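Mundus Opens Early Access to Woseck 2, Planning Software for Two-Armed Robots in Everyday Kitchens

New release brings both arms under one plan, with plain-language task steps and a replay tool the whole team can read

Mundus, the company behind the Woseck planning software, is very happy to announce that Woseck 2 is now open to early access partners. The new version plans for both arms of a robot together, so that a motion for the left arm is worked out with full knowledge of what the right arm is holding, where it is headed, and how much room the two of them have to share. It has been a long road to get here, and we are grateful to every partner who sent us logs, bug reports and (more than once) very patient phone calls along the way.

"We kept hearing the same wish from people who build with our tools," said Hema Amin, head of product at Mundus. "They wanted to work in kitchens that look like kitchens, with the eggs and the bottles and the dish towels left where they are, and they wanted the planner to cope with that. So that's where we put our time, and I couldn't be prouder of what the team has made."
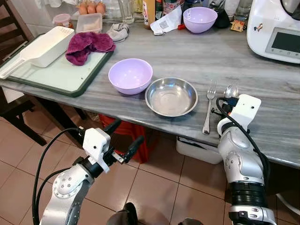

A two-armed robot holds a spoon at a kitchen counter, with bowls and a fork within the work area.

Woseck 2 keeps a running map of the workspace and updates it as new camera views come in. Each item on the map carries a confidence score, and the planner gives a wider berth to anything it is less sure of. Developers can raise or lower that caution for a single task, a single arm or a whole project — a small setting, but one our partners asked for again and again.

The release also includes 285 ready-made task steps, written in ordinary words such as "pick up," "hold steady" and "set down beside." Steps can be chained, edited and shared between projects, and each one can be run in simulation before it goes anywhere near a real arm.

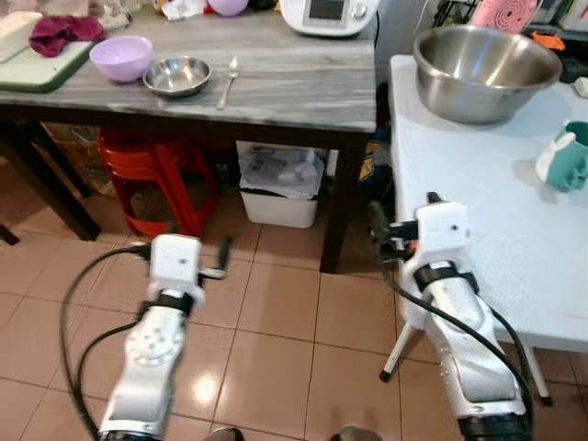
Reach planning received the largest share of attention in this release, and it is the part of Woseck 2 that early readers of our notes have asked about most. The earlier planner treated the work area as one flat surface, which suited a lab bench nicely but made for awkward moments at home. The new one handles several surfaces at once, each with its own height and edges, so a marble-patterned table with a cutting board and bowls on it and a white folding table with a big steel mixing bowl can both belong to the same plan. Loose cloth gets its own treatment too, with a soft outline that is redrawn whenever the cloth moves.

Much of this work was led by Kaja Rozīte and Kidus Tufa, who rewrote the motion core over 8 months and then stayed on to rewrite the documentation, for which everyone at Mundus is thankful. "I like a planner that can tell you why it chose a path," said Tufa. "With the replay tool you can stop at any point and read the reason in a sentence."

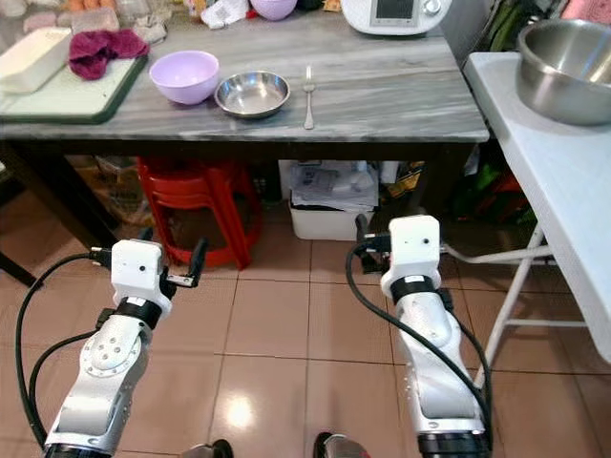

Will projects built in the first version of Woseck still run?
Existing projects open in Woseck 2 without changes and keep their old settings until a developer switches on two-arm planning, which can be done one task at a time.

Early access partners receive the full software, the replay tool and direct help from our support team, led by Keerthana Thampi. Ekinci, our longtime integration partner, will offer setup help for teams that would like a hand getting started. General release is planned for May.

Teams who would like to join are warmly invited to write to Rekha Nair, partner relations, Mundus, with a few lines on the robot they use and the kind of work they have in mind.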